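Cusitz Tabletop Demo Cell – Open Day and Visit Booking

Home / Equipment / Demonstration units / Cusitz tabletop cell

The Cusitz tabletop cell is a single-arm manipulation setup for kitchen and household handling work. It is sold by Stekix as a complete unit and is also the machine used at our open days. This page covers what the cell includes, what you will see if you visit, and how to book.

What you get

Robot arm on a fixed base
Two-finger gripper with jointed fingers and soft fingertip pads
White worktable
Okoro control software, one license per cell
Object kit for practice tasks
Two days of setup and training at your site

The cell runs from a normal wall outlet. It does not need compressed air. Allow a clear space of 13 feet by 14 feet, including room for an operator to walk past the table while the arm is moving.

Lead time is 14 weeks from order. Spare fingertip pads are stocked at Grusdale and ship the same week.

Who it is for

Most buyers are college labs and product teams that want to test handling routines on ordinary things such as dishes, packaging and food shapes. The cell is not rated for production use and should not be used to handle food that people will eat. If you need a production machine, ask us about the enclosed version.

Open day at Grusdale

The open day is held on a Monday in March. Doors open at 9:30 a.m. and the last group starts at 3 p.m. Each group has up to 19 people and a visit takes 90 minutes. Colm Duggan runs the demonstrations and takes questions at the table.

There are three parts to a visit.

1. Introduction
A short talk in the front room on the arm, the gripper and the control software. You will get a printed spec sheet. Bring your own part drawings if you want to discuss a particular object, and leave a copy with us if you need a written answer.

2. Pick and place at the table
The arm works through a mixed set of tableware and food items. Plates, bowls and mugs go out with fruit and a bottle or two, and a toaster oven stays on the table so that the arm has something large to work next to. Items are put down at different angles, some of them on their sides. A mug on its side is a harder pick than a mug standing up, and visitors usually ask to see it more than once. You may choose the next object, but please stay behind the floor line while the arm is powered. 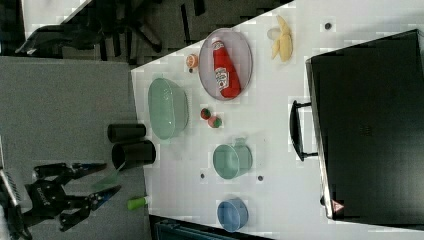
3. Hands-on session
Visitors can drive the arm at low speed using the handheld controller. Each person gets one turn, and a member of staff stays at the stop button. You must be 14 or older to take a turn. Loose sleeves and lanyards have to come off first – we have hooks by the door.

Bringing your own objects

You can bring up to three objects for the arm to try. They should fit in one hand and should not be glass, sharp or full of liquid. Tell us what they are when you book. We do not promise a successful pick on the day, and a new shape often needs a change to the grip width before it works well.

Private visits

Teams considering a purchase can book a private half day at Grusdale. This includes time with the Okoro software and a look at the service records for the demonstration cell. There is no charge for the first visit.

Booking

Use the visit form and choose a morning or afternoon group. We reply within 3 working days. Parking is behind the building, and the entrance is step-free. Photos are fine. Please ask before filming other visitors.

Related pages

Gripper fingers and replacement pads
Okoro software licenses
Site preparation checklist
Enclosed production cell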